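4.2 Do people agree on where blue ends?

Earlier surveys of colour naming tend to report high agreement for "blue" and leave it there. We doubt that the figure means much. In the Sterkgate study, 347 adults were shown plain painted cards under one lamp, and a flat card is an easy thing to name. Few of the blues that people talk about at home or at work come as flat cards.

The Clornside list, with its 2,680 written answers, looks stronger at first. Nieto points out that the answers were sorted by hand after the fact, and that "navy", "dark blue" and "blue-black" were all put under one heading. Agreement reached in this way belongs partly to the sorter. The Tirnurstead repeat kept the three words apart, but it was run in February in a room with one north window, and no light readings were given.

A further problem is shading. A rounded thing may run from navy to pale blue across its own surface (Figure 2), and a speaker who calls it "blue" has told us little about either end.

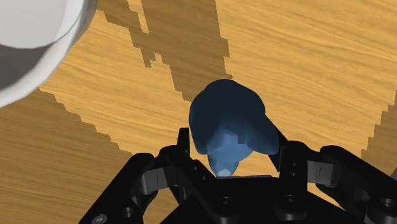

Figure 2. Dark and light blues on a single lumpy object, computer-rendered.

We therefore treat the published scores as upper limits. Segura's claim that shade words are learned late rests on the same cards, and we do not rely on it in Section 5.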